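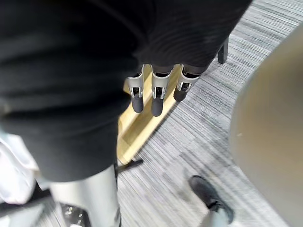 The hand that gets dressed before work

Terkden occupies two floors of a former printworks in Korkotberg, and for one afternoon each January it lets outsiders watch its robots handle ordinary objects. The company builds control software for multi-fingered hands. It does not build the hands, and it does not build the arms, which leaves its engineers free to be blunt about both.

The visitors' route began with the knitwear. Terkden covers the forearm and the back of the hand in a dark ribbed knit, leaving the metal finger segments and rubbery fingertips bare. Morag Niven, who runs the test program, gave two reasons for the cover. It keeps lint and grit out of the joints at the back of the hand, and it stops the hand from marking furniture when the wrist rotates close to a surface. The first covers were molded silicone and tore within days. Knit stretches with the wrist and costs very little to replace.

The small camera at the wrist is the main source of position data once the hand is close to an object. At that range a camera elsewhere in the room tends to see mostly forearm. The drawback is that the view moves whenever the hand does. Carpet is a particular nuisance. A fine striped pattern smears into bands during a fast approach, and early versions of the software read the bands as edges of things to be picked up.

"We slowed the approach down, and then we were told it was too slow," said Lihua Jia, who wrote most of the current vision code. Her present method discards blurred frames near the floor and relies on joint readings until the hand settles. It uses more memory than she would like.

The main demonstration was floor-level retrieval. Long, narrow items are hard for a hand of this type. The fingers have to come down close together, pointing at the floor, and find an edge to work against. A flat strip of wood offers very little. A raised lip on one side offers a good deal more, provided the software knows which side it is on.

Terkden's log for the previous test period lists 900 attempts at retrieving long objects from carpet, of which 700 ended with the item lifted and held. Niven went through the remainder without much softening. The largest group were slips at the moment of lift. The next were stops triggered by the software itself when a strap or cable crossed the path of the fingers. She counts those stops as failures, although one of her colleagues does not.

That colleague is Gavin Drummond, responsible for safety. His rule is that a person may stand beside the robot during a run only if the speed limit is engaged and a second person holds the stop control. Drummond repeated the rule at the start of each run — 5 of them over the afternoon — in the same words.

The business case was left to Alistair Urquhart of Varum, a furniture rental firm that is paying for part of the work. Varum wants a machine that can clear small parts from floors after a room has been fitted out. Urquhart said his crews lose time to dropped slats, trim and fixings, and that a robot need not be fast if it can work after the crew has left. He would not give a price at which the idea makes sense.

Terkden's next software release is due on 31/03/2026. It is meant to reduce the stops caused by cables, using a map of thin objects built up before the hand descends. Jia expects it to help on plain floors and is less sure about the striped carpet, which will stay in the test room.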